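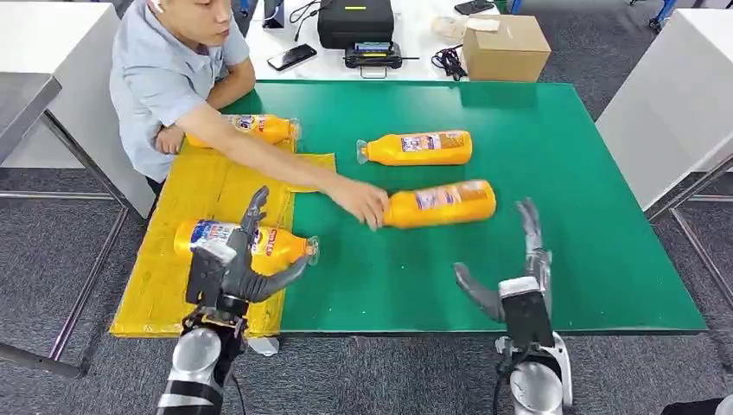 Bottles on the green mat, Gamholm.

Drinks and snack store – inspection checklist
Inspected by Dilek Gezer, 23rd February

1. Shelving fixed to wall. OK. One bracket loose in bay 9, tightened on the spot.
2. Stock dates. Two cartons of Suko past date, pulled.
3. Floor clear of spills. Sticky patch by the sink – mop again tonight.

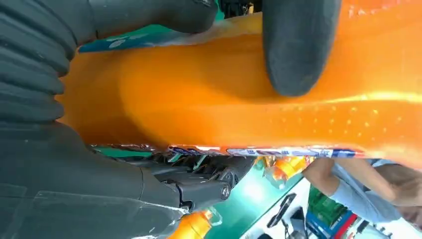 4. Fire extinguisher. Tag current, pin in place. Path to it blocked by a hand truck, moved.
5. Fridge log. Two evening readings missing. Bülent Karaca to remind the late shift.
6. Back door. Closes but does not latch. Work order 381 still open.
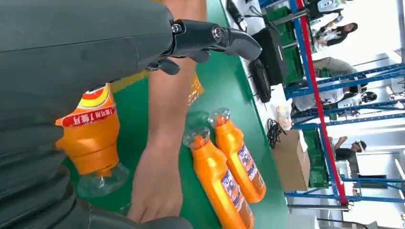
Who signs off an open work order?
The shift lead, once the repair has been checked.

7. First aid kit. Low on small bandages, reorder.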